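Small white cabinet under the desk – keep it or bin it?
Home and Storage > Furniture

Posted by morport_mags, Mon 14 March

Doing up the box room as somewhere to work. The advice everywhere is to slide a little open cabinet under the desk and you magically gain storage. I've got a white one with a shelf inside and I'm not convinced. All it does so far is collect dust and bruise my knee. Does anyone really use theirs?

kudard76

Yes, every day. Printer paper on the shelf, headphones on top. If yours hits your knee it's in the wrong place. Shove it right back against the wall.

Darcy Rutherford

I'd want to see some proof that these things save any space. My desk came from Lamptey and the matching cabinet was extra. It holds less than a carrier bag would. You pay for the colour.

morport_mags

My feeling exactly. This is the sort of layout I mean, white desk, white cabinet, parquet floor:
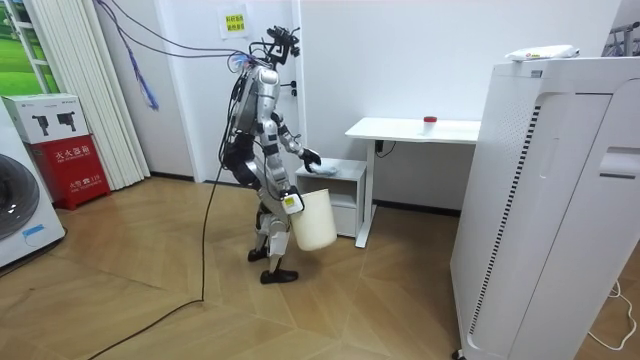 Cabinet against the wall, blue cloth on top, bucket alongside.

kudard76

Looks fine to me. Low, out of the way, and you can get at the shelf from the front. What's the problem?

Darcy Rutherford

The problem is that the top of it is another thing to wipe. There's a desk with one little red-capped pot on it, so where is all this stuff that needs a cabinet? People buy the storage first and then go looking for things to put in it.

tallpaul_400

Bit harsh. A clear desk might be clear because there's a cabinet.

Darcy Rutherford

Might be. Might also be that whoever has it is tidy anyway.

garkmont_gran

Never mind the cabinet, don't take a bucket anywhere near parquet. I had a block lift by the door and the man wanted 300 just to come and look at the rest. Cloth wrung out hard, and the bucket stays in the hall.

tallpaul_400

We've mopped ours for seven years and it's fine. Depends how it's sealed. I don't believe half of what flooring people say, they sell flooring.

garkmont_gran

Suit yourself. Mine was sealed too.

morport_mags

Back to the cabinet please! I've pushed it to the wall as kudard76 said and my knee is happier. Still nothing on the shelf except a stapler. I'll give it until October and then it's going on the local selling page – Darcy, you can have first refusal.

Darcy Rutherford

No thanks.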